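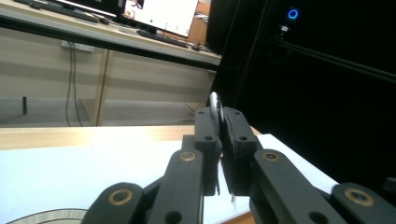
Thin curved silver piece, held upright between two black pads.

LOCKS AND DOORS WALK-ROUND, DRASIRGATE UNITS
Last done November 13, 2019. Next one due March.
Comments typed up from the pad same evening, so excuse the state of them.

1. Front door, main lock
Key turns both ways, no force. OK
Comment: slight drag on the last quarter turn. Graphite only, NOT oil. Someone has had oil in there before and it's collected every bit of fluff going.

2. Front door, cylinder
Doesn't stick out past the plate. OK
Fixing screw tight. Was not. Tightened.

3. Front door, frame and keep
FAIL. Top screw in the keep spins and spins, no bite at all. Hole wants plugging and a longer screw. Door still shuts but I wouldn't want to lean on it. Do this one first.

4. Letterbox
Flap springs back. OK
Inner cowl missing on unit 2. You can see the hook where people hang the keys straight through it. Move the hook. Cowl on order from Tạ, they said a fortnight.

5. Back door, bolts
Top bolt OK. Bottom bolt stiff, throws only half way. Floor has lifted or the door has dropped, can't tell which. Mark the edge in pencil and look again in March.

6. Back door, hinges
Hinge bolts present. Pins not worn. OK
Paint over the screws, leave it, does no harm.

7. Side gate
Padlock is a Dririne closed shackle, good. The hasp it hangs on is rubbish. Four little screws, heads facing out, anybody with a screwdriver could have it off. Needs coach bolts right through with the nuts on the inside.
Not passed.

8. Windows, ground floor
Every opener tried by hand, then locked, then tried again.
Unit 2 kitchen: lock turns, handle still lifts. FAIL. New handle, measure the spindle before ordering this time please.
Unit 4 front: OK
Unit 4 back: no key found so couldn't test. Put down as fail untill the key turns up.
Unit 8: all OK, keys on a nail away from the glass, nice.

9. Windows, upstairs
Restrictors fitted and catching. OK
Comment: the flat roof behind unit 8 makes that landing window as good as ground floor. Treat it as one from now on. Add to section 8 next time.

10. Fire way out
Back door must open from inside without hunting for a key. Unit 4 had the deadlock on with the key taken out. Told them. Key went back in the door while I stood there.
Thumbturn would sort this for good. Price it up.

11. Outside light
Comes on, goes off. OK at units 2 and 8.
Unit 4 on all the time. Sensor dial turned to full day, turned it back. Check after dark.

12. Spare keys
Signed book v. actual keys. Three didn't match. Two were in the wrong envelope, one still out. If not back by the end of the month change that cylinder, don't wait.
No addresses on the tags!! There was one with the full adress on it, cut off and binned.

13. Key safe
Code changed. Cover clips down. OK
Buttons for the old code were shinier than the others, so swap it more often than we have been.

14. Shed and bike store
Anchor bolted to the slab, doesn't shift. OK
Ladder was loose along the side wall, now chained. Ladders get chained, every time.

TO DO, in this order
Keep screw, front door (3)
Missing key, unit 4 back window (8)
Gate hasp (7)
Kitchen window handle, unit 2 (8)
Thumbturn price (10)
Cowl when it comes (4)
Budget for the lot is 500 including fitting. The thumbturn may have to wait.

Blank copies in the tray. Tick in pen, comments in pen, initial each page. A tick with no comment next to a fail gets sent back.

Comments

From a reader in Raltlow:
Used your list on my mum's bungalow. Keep screws were loose on hers too, same top one. Matchsticks and wood glue, left overnight, then a longer screw. Solid now.

Tenant, unit 8:
Can we have the nail moved a bit lower? I need a chair to reach the window keys and that's no good if there's smoke.

Reply from the site office:
Fair point. Will move it next visit, still out of reach of the window though.

Another reader:
What do you do about patio doors? Ours lifts up in the track if you get under it.

Reply from the site office:
None here so not on the list. Anti-lift blocks, screw into the top track. Try lifting it again once they're in.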